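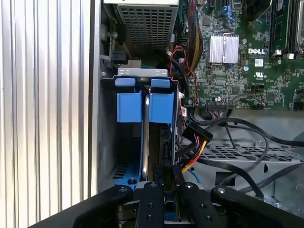 I went out to Stenstead in August expecting to write something snarky about robots and folding towels. Instead I spent most of a morning in a computer refurbishing shop, watching a machine try to deal with old desktop PCs, and I came home with more patience for the thing than I'd planned on.

The shop is called Espiritu. They take in retired office computers, strip out what needs stripping, and sell the good ones on. A big chunk of the job is drives. Every tower that comes through the door has to give up its hard drive before anything else can happen, and for years that's been a person at a bench with a screwdriver and sore thumbs. Now one bench belongs to a robot arm from a small company called Drotent, and the drive job is what they've been giving it.

If you've never had the side off an office Dell, the drive sits in a blue plastic carrier with a couple of latch tabs, and the carrier goes into a metal cage. You or I would pinch the tabs, wiggle a bit and pull. Easy! But there's a whole mess of cables right next to it (yellow, red, black, the usual spaghetti), and the motherboard is close enough that a clumsy hand could do real damage. So the robot has to get two stiff fingers into a tight spot and hold onto the edge of a drive without snagging anything on the way.

How's it doing? Pretty well, with an asterisk. Espiritu let me look at their log for one shift. The arm was given 27 towers and finished the drive job on all but four of them. Three of those ended with the arm stopping and calling for a human, and the other one was a cable it got hold of by mistake. Nothing broke, I'm told. It's slow, though — roughly 7 minutes a tower, and the woman at the next bench was getting through hers so fast that I stopped trying to keep up in my notebook.

She wasn't worried about her job, by the way. She told me she'd happily hand over the drives forever if somebody would also teach it to clean out the dust.

Which brings me to the towels. Drotent has a second project, Sterketti, aimed at home chores: loading a dishwasher, putting groceries away, picking up the stuff that ends up on the stairs. I asked how close it was and got a long pause. A PC tower is a nice problem for a machine, they said, as the parts are hard and the drive is going to be more or less where it was on the last one of that model. A sock has no such manners. They wouldn't give me a date for Sterketti and I kind of liked them for it.

So if you're asking me whether robots can do chores yet, my answer is that this one can do part of one chore, at work, with a person close by to help out. I've had summer jobs where you could say the same about me.

Espiritu plans to keep the arm on drives through the fall and then try it on memory sticks, which are smaller and have those fiddly clips at the ends. I've asked if I can come back for that.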